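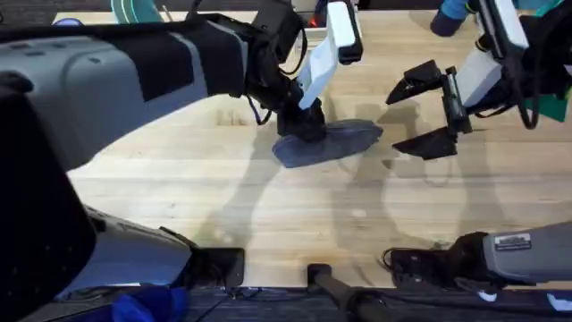
Left gripper on the cloth pad, right one open.

Stock jaws vs. padded jaws on a two-arm setup
Grippers and End Effectors, September 2024

dsun_bench wrote:
We are choosing between the stock flat black jaws and the Clamside padded set for soft goods. Both arms run the same controller, and only the left one has to hold. The right does the picking or the second grasp. Test items are an oval cloth pad and a fabric pencil pouch.

Stock jaws, cloth pad: 200 attempts, 180 held through the lift. Most of the misses were at the thin edge, where the lower jaw rides over the fabric instead of getting under it. Padded jaws are next. Before I spend the time, has anyone run the Clamside set on anything flat?
- Do-yoon Sun

yang_fixture wrote:
Ran them last year on towels. The pads are thick enough that you lose the low approach. Anything lying flat gets pushed along. Fine for boxes, poor for cloth.

m_sakai wrote:
I disagree with that as a general statement. It depends on approach angle. With the jaws vertical, yes, they plow. Tilt the wrist 12 degrees and press before closing and the pad buckles into the gap. We did this at Nurside with the same Clamside part and got fewer misses than with bare jaws.

yang_fixture wrote:
Pressing before closing needs a compliant controller. On position control you are loading the wrist. What were you running?

m_sakai wrote:
Illovley, impedance mode, stiffness turned down in z only. On pure position control I would not do it either.

dsun_bench wrote:
We are on position control with a current limit, so somewhere between. I can try the tilt. The pouch is the harder case anyway.

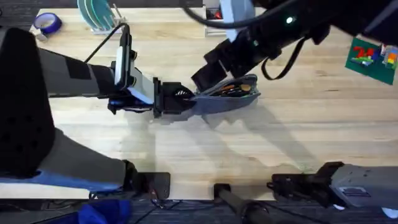

Page 2 of 3

dsun_bench wrote:
Pouch with the stock jaws. Left clamps one end, right comes in from above at the far end where the pens stick out. My complaint is with the hold. If the left grips hard enough to resist a pull, the fabric folds and the opening narrows. If it grips lightly, the pouch travels with the pen.

rk_ortho wrote:
Your wrist camera will not help much there. From that side the fingers are between it and the opening. I would use the overhead view for the pen and leave the wrist view for the first grasp.

m_sakai wrote:
Agree on the camera. On the hold, that is where padding earns its price. Higher friction, lower force, less folding.

yang_fixture wrote:
Or rubber tape on the stock jaws, which costs nothing and keeps the profile thin. I still say the Clamside pads are too thick for this.

m_sakai wrote:
Tape creeps. Ours had shifted by cycle 1454 and we only noticed when the grasp offset drifted.

yang_fixture wrote:
So replace it at 1000.

dsun_bench wrote:
Plan is tape on the left only, stock on the right, same pouch, same current limit. Then Clamside on the left with the tilt. I will post both sets in October with the force logs.

rk_ortho wrote:
Log the jaw gap at close too. Motor current alone will not separate a fold from a full grasp.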